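Verna Opens Its Doors: A Morning With the Box Stackers
Filed under: Visits & Site Tours | Software
6 min read
10 shares

February 10, 2022

Geeta Bhatt had been promising me a look at Verna since December, and when the invitation finally came I was so pleased that I arrived well before the coffee did. The company writes planning and perception software for palletising, the job of taking boxes from wherever they happen to be and putting them on a pallet so they stay put. I've followed their releases for a while (I still use their old log viewer, which I'm told makes me a bit of a museum piece), but I'd never met the people behind them, and they couldn't have been kinder to a visitor with a notebook full of half-finished questions.

Geeta looks after perception. She began with what she calls the heap problem, and I'll try to do it justice. A box standing alone on a clean floor is easy enough to find. Once boxes lean on each other at odd angles, with loose flaps wedged in between, the edges stop telling you which face belongs to which box. Their older segmenter loved a strong printed line and would cheerfully cut one carton in two wherever a coloured stripe ran across it. 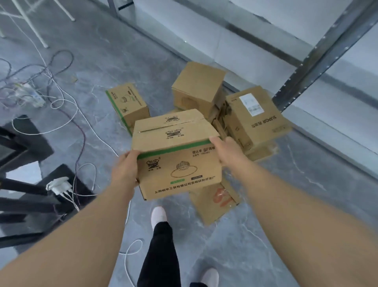 The newer version holds off on deciding. It keeps several guesses for each carton and lets the hands do some of the work, so to speak: when something is lifted, whatever moves together is taken to be one object, and the stripe is demoted to decoration. Geeta showed me the two versions side by side on her laptop, and I could follow the difference without any help, which doesn't always happen to me at these things! She trains on people handling boxes, viewed from head height, and she's fond of the moments where a forearm covers half of what you'd like to see. A model that has only met tidy views gets a nasty surprise on its first working day, she told me, and then she went off on a very enjoyable detour about cardboard colour that I won't try to reproduce.

From there I was handed over to Vivek Goel, who owns the planner. It's called Brollness, and I asked twice where the name came from and got two different answers, so I'll leave that alone. Brollness takes the list of boxes Geeta's side produces and works out where each one should sit and in what order. It scores every candidate spot on support underneath, gaps to the neighbours and how far the box hangs past the pallet edge. Overhang is a setting you choose, and Vivek has strong feelings about it. Plenty of planners forbid it outright and then fail on a load that any warehouse hand would stack without blinking.
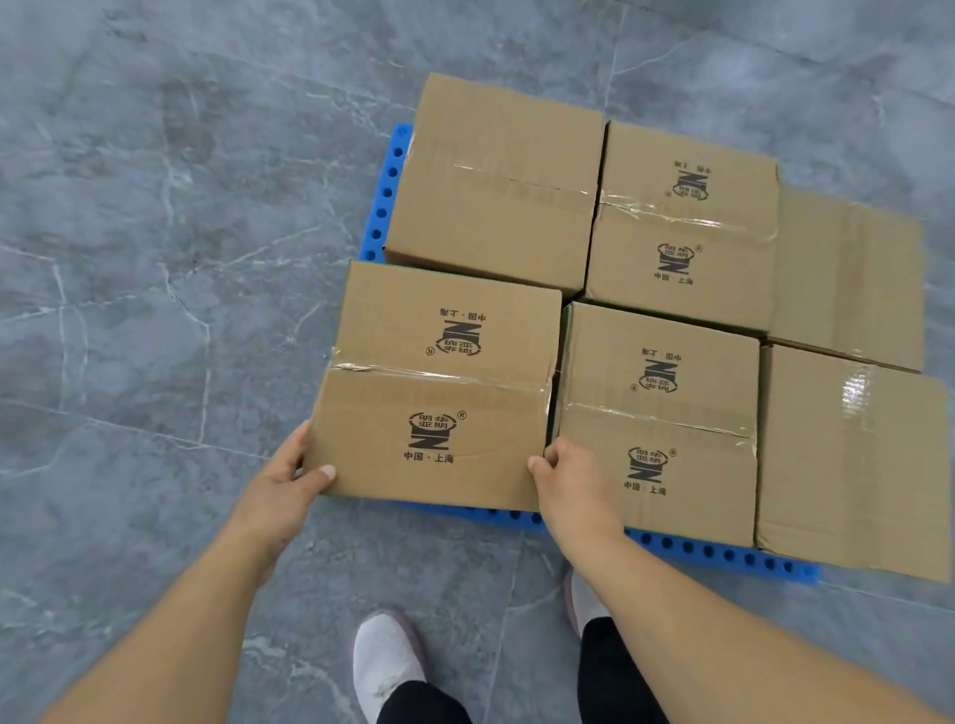
The part I liked best was the nudge. Most planners I've used treat a placed box as finished business, but Brollness allows a second grip on something that's already down – a small shift or a squaring up – and charges it as a cost like any other move. Vivek replays each change to the planner against 1000 recorded layouts before it goes out. He had a run going while we talked, and he kept one eye on it the entire time, the way my father used to with the cricket.

We stopped for tea and a very good lemon slice, and I fell into a long chat about tape. Clear packing tape is a nuisance for depth cameras. It throws back a bright streak where the sensor would like a number, so the software sees a hole in the lid. Gostivau, the calibration tool, used to fill those holes by averaging the points nearby, and that was fine on a large carton and hopeless on a little one, where there may be more tape than cardboard to go on. 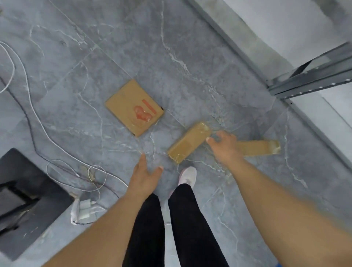 Geeta's answer has been to mark the shiny patches as unknown and pass that along, so the grasp planner can prefer a spot it trusts. It sounds modest when I write it down, but it meant changing the message format between 5 separate modules, and I gathered there had been some lively afternoons over it. The same change lets the system say "I'm not sure that's a box" about a flat strip on the floor, and leave it for later.

I did ask about speed, as readers always write in if I don't. They wouldn't give me a cycle time to print, and I respect that. What they did offer was a look at Vishwakarma, the tooling that ties everything together: you can scrub back through a session, stop wherever the planner changed its mind, and read its reasons in fairly plain words. I could happily have stayed with that all afternoon. My one grumble is that the search box only matches exact labels, so "carton" finds nothing if somebody typed "box". Vivek wrote that down on the back of his hand.

If you're going to one of their later visits, wear comfortable shoes, bring your own layouts on a stick if you have them, and ask Geeta about cardboard colour. I caught the late bus home with the last of the lemon slice wrapped in a serviette.

6 comments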